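Zoltcombe Table Robotics Club

The Zoltcombe Table Robotics Club is a student club at Hawthorne College, and I should say up front that I was a member for three years, so this entry leans a bit on my own notes (the other editors know, and they've been very patient with me!). The club teaches two-armed robots to handle ordinary dishes: plates, trays, bowls, whatever turns up in the cupboard. Most people on campus just call it Table Club.

Name and beginnings

It started in May as an offshoot of an evening class on motor control. The class ended, the students didn't want to go home, and the department gave them room 13 and a start-up grant of $700. The first project was called Brarkedik, a name that came out of a typo in a sign-up form and stuck. 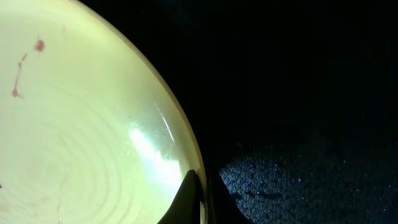 Entry written by Tsz-kin Yau
12 September 2018

What members do

A beginner's first job is picking up a dish by its rim. It sounds easy and it's really not! One finger of the gripper has to go inside the edge and the other outside, and from the wrist camera you get a big curve of yellow, a patch of glare and a whole lot of dark. I spent most of my first term learning to read that view. Shiny dishes are the worst for it, because a bright white spot can hide the very bit of rim you're after.

After that come the two-arm tasks, where both grippers work on the same plate. Members drive the arms by hand first and save each run, and then a program is trained on the saved runs. The club's shared library holds 3,609 of them, kept under the name Stirkiria. New runs get a short note on which dishes were out and who was driving, and I'll admit that plenty of mine just say "plate again." 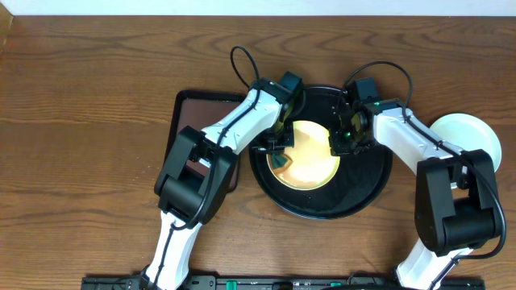 Vol. 13, p. 53

Equipment

The arms are a matching pair, white shells with chunky black joints, and they sit on one long rail at the front of a wooden table. Cables run along the outside of each arm and loop up over the gripper, so you learn pretty fast to watch them when you turn a wrist. The usual layout puts the round black tray in the middle with the yellow plate on it, the rectangular tray on the left and the pale round plate on the right. Everyone has a favorite dish to practice on. Mine is the black tray, which has a nice raised rim and stays where you put it.

The Plate Meet

Once a year the club holds a small contest, the Plate Meet. Teams of two get a table layout and have to move the dishes to match a drawing, with points off for dropping, dragging or bumping. I've entered twice and placed once (third, out of four teams, and I was thrilled). Spectators are welcome, though the room gets crowded and there are never enough stools.

See also: Brarkedik; Stirkiria run library; Hawthorne College student clubs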